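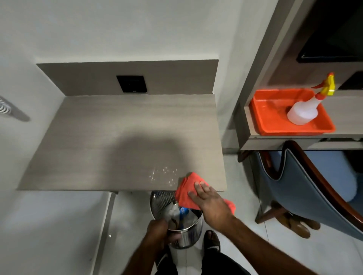

Wiping down a desktop with an orange-red cloth.

Week 2 handout: Reading a brewery's story about itself
Beverage Marketing, 4 February 2025

Almost every small brewery has an origin story, and most of them have the same one. Two friends, a garage, a borrowed kettle, a bad first batch. Some of these stories are true. For this class I want you to treat them as advertising first and check them later.

What "craft" means on a label

Very little, in most places. Trade groups have definitions and change them when a big member is about to outgrow them. A drinker in a store has no easy way to know who owns the beer, where it was brewed, or whether the town on the label has a tank in it. Contract brewing is legal and often produces better beer than the garage did. The trouble starts when the label lets you think otherwise.

Look for words that can't be checked: small batch, hand made, old world, honest, local. How small is the batch? "Local" to what? If you strike those words from the copy and there's nothing left, write that down. It is a finding.

Case A: Skatance

Skatance sells a pale lager with "mountain water" on the can. The brewery is on a city supply and filters it, as most do. Filtering and adding minerals back is normal practice and can match nearly any water profile you like. So the claim may describe a taste, or it may describe a place. The can doesn't say which, and I doubt that is an accident.

Case B: Wodusia

Their fall release in November was numbered by hand, 658 bottles, sold out in an afternoon according to their own newsletter. Ask what the number tells us. It tells us how many bottles were numbered. It does not tell us how much of the same beer went into kegs under another name. I'm not saying it did – I'm saying the newsletter gives us no way to find out.

Case C: Beaudoin and Levitz

Both pour at the same summer festival. Both call themselves the "founding brewer" of it. The festival program for the first year lists them together on page one, in alphabetical order, which settles nothing. Festivals are worth a closer look in general. "Free admission" usually means the money comes from pour tickets and from booth fees, and the breweries that can pay the booth fee are the ones you get to taste. A "people's choice" award goes to whoever brought the most people.

A note on tasting words

Crisp, clean, smooth, drinkable. Try to think of a brewery that would print the opposite. Compare these with words that could be wrong, such as bitterness units, malt bill, yeast strain, packaging date. The packaging date is the most useful thing on a can and often the hardest to read.

For next week

Pick one brewery web page and mark every claim as checkable, not checkable, or checked. Two pages at most. "Their website says so" is not a source. Bring the label if you have it, empty please.

Questions: see me after class or stop by Room 2041.

Beverage Marketing course handouts | Contact the department | For class use only | Back to top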